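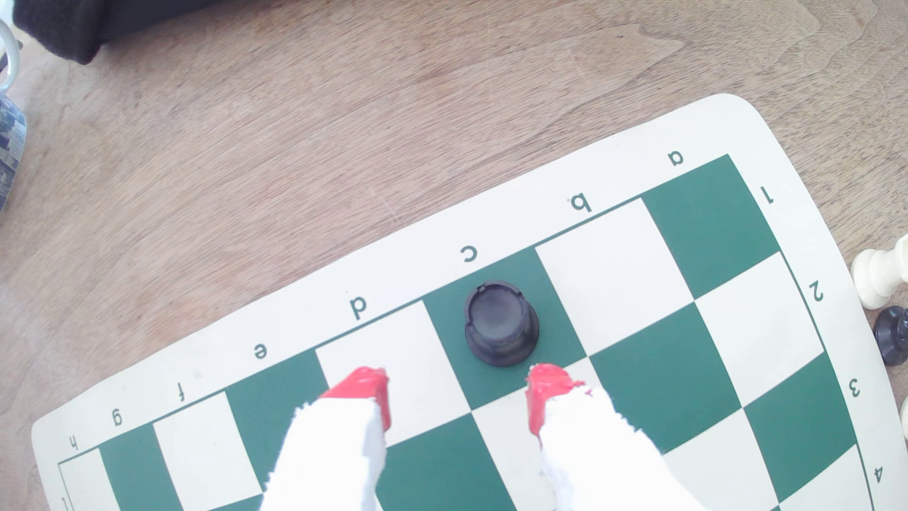
Prepared by Aniela Wróbel for the Isel Chess Association. Revised in August.

Setting up a roll-up board for club play

These instructions apply to members who set out the boards before an evening session. Play begins at 7 pm, and all boards should be ready by then.

1. Clear the table

Remove bags and coats and wipe the surface with a dry cloth. Any grit left underneath will show as a bump once the vinyl has settled.

2. Unroll the board

Lay the board printed side up and smooth it from the centre outwards. If the corners lift, roll the board loosely the other way for a minute and lay it down again. Do not use heat on the vinyl.

3. Check the direction

Find the letters and numbers on the border. White sits on the side where rank 1 is printed, with the a-file on the left and the h-file on the right. The a1 square must be dark. From the opposite side of the table the letters run from h to a and appear upside down -- this is correct, and the board should not be turned.

4. Keep the surroundings tidy

Drinks are permitted, provided that mugs stand on the table and well clear of the border. Score sheets and the clock take priority where space is short.
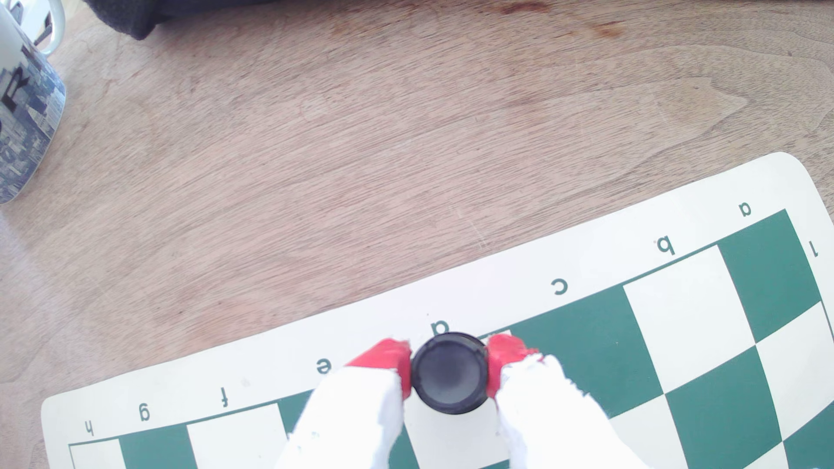 5. Place the pieces

Begin with the rooks on the corner squares, followed by the knights and the bishops. White's bishops belong on c1 and f1, and Black's on c8 and f8. Each queen starts on a square of her own colour: d1 for White, d8 for Black. The kings take e1 and e8. Pawns fill the second and seventh ranks.

6. Report missing pieces

Sets are numbered on the bag. If a piece is missing, note the set number in the equipment book and inform Mireille Hervieu before play begins. Spare pieces are kept in drawer 13.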